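Site Visit Report, Intro to Automation
Group 3: Paweena Boonchu, Samran Rattanakul, Orathai Chantharasri

We went to the open day at Lilten on Friday. Got there late, parking was bad. Missed the welcome talk so this starts from the second stop.

Second stop was the packing line. Loud. One arm lifting cartons onto a belt, light curtain in front. The guide said it moves 1712 cartons on a normal shift and stops maybe twice, mostly for torn tape. Samran asked what happens when the tape tears. Somebody walks over and fixes it. OK.

Third stop, simulation room. This was the one we came for. Two people at desks, big screens, no real arm in there at all. They build the bench in software first and run the grasp over and over before anyone touches the hardware. Nuanchan Suwannarat ran the demo. The job they showed was a see-through block held over a plate full of holes, two-finger gripper. She said clear parts are the worst ones becuase the camera looks right through them and finds whatever is behind.

Notes from the demo:
- 4000 runs overnight, 2296 counted as good
- a run is good if the block ends up square to the plate
- they change the light and the wood grain of the table between runs so the software doesn't get lazy
- view is from the gripper looking out, so you see the fingers the whole time. Takes getting used to
- the block in the software weighs what the real one weighs, they were firm on that

Orathai tried driving it with the hand controller. Dropped it three times then got it. Harder than it looks, you lose track of depth. I got one try and ran out of time.

Fourth stop was the Platham building, mostly posters. About 42 people in one hallway. Skipped most of it.

What we'd do differently: get there on time. Ask for the failed runs too, we only saw good ones. We still dont know what they do with the bad ones, Orathai is going to email. Also should of written down the name of the software.

Last thing, the block job as it was running on the main screen in the simulation room.
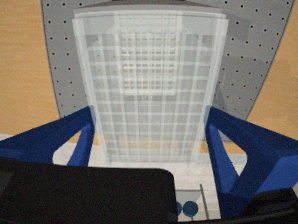 Somkiat Nakpan: Good notes, but 2296 out of 4000 is only a bit over half, and you don't say if that was the first night or after tuning. Put that in the email too. I would also ask how many of the good ones hold up on the real arm.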